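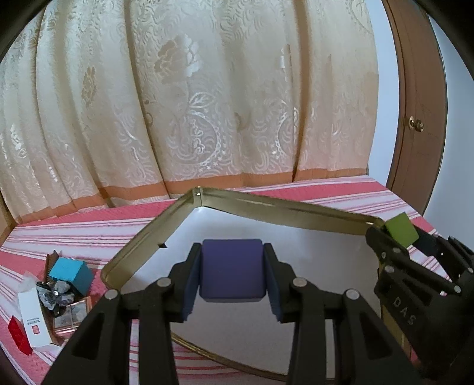
Pad creep is a slow fault in parallel-finger grippers, in which a foam fingertip pad slides out of line with its mate. It was first written up at the Skarno workshop in Bullosham on 31/01/2019, after a Tanico gripper began dropping small cubes on one side of a sorting tray. The clever part was the detective work! Motors and linkage pins all checked out fine, but one pad had shifted 2 mm – enough to make a cube twist and slip. The Egan test, a lovely simple check, repeats 60 grips and flags the pads for replacement after 5 drops.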